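Jeanie McIver Would Like You to Practice Your Knots

The first thing Jeanie McIver did when I sat down in her kitchen in Esmont was hand me a shoelace and ask me to tie it to the oven door. I did. She pulled once and it fell on the floor.

"Granny knot," she said, and put the kettle on.

McIver spent 31 years as a surgical nurse and has spent her retirement teaching other people to do slow, fiddly things with their hands. On Monday evenings she runs a class above the hardware store in Plelton, where 12 adults pay to be told their thread is too long. Some are there for bookbinding, some for mending. One man came to fix a tent and has stayed two years. The tent, I gather, is still torn.

"People want to start with the thing," she told me. "They want to make the quilt. I say fine, make the quilt, but first sew me a straight line on a rag. Then sew me 100 of them. They look at me like I've taken their car keys."

She blames her own teacher, a Mrs. Rampersad, who taught her to sew at age nine and unpicked everything she made until she was 11. I asked whether that had been discouraging.

"Of course it was. I cried on a lot of gingham." She thought about it. "My hems are very good, though."

The rag theory, as her students call it, is simple enough. You learn on something you don't mind ruining. Pie crust gets practiced on cheap flour, and haircuts on a wig. McIver once learned to ice a cake on an upturned saucepan, scraping it clean and starting over until her husband asked if there would ever be a cake. There was, in August, for his birthday. He said the saucepan had looked better.

She holds that her old line of work understood this before anyone else did. Nurses her age gave their first injections to oranges, and a stitch can be practiced on a pad as well as on a rag.

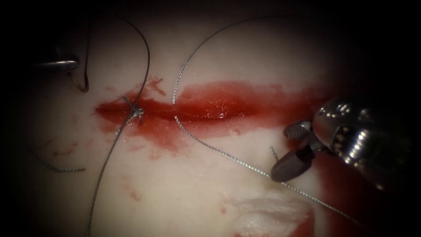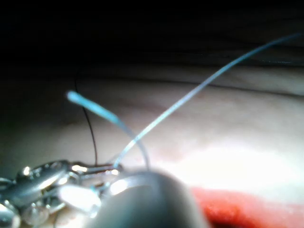 "The rag doesn't care how you feel about it," McIver said. "That's what I like. You can't charm a rag."

I wondered if there was anything she had never managed to learn this way. She got up and closed the door to the hall, behind which stands an upright piano.

"Scales," she said. "I can't stand them. I went right to the tunes."

And how are the tunes?

"Terrible. Drink your tea."

Before I left she gave me back the shoelace and showed me the reef knot – right over left, left over right – four times, with less patience each time. I tied it to the oven door. She pulled, and the oven door opened.

"Better," she said. "Now do it behind your back."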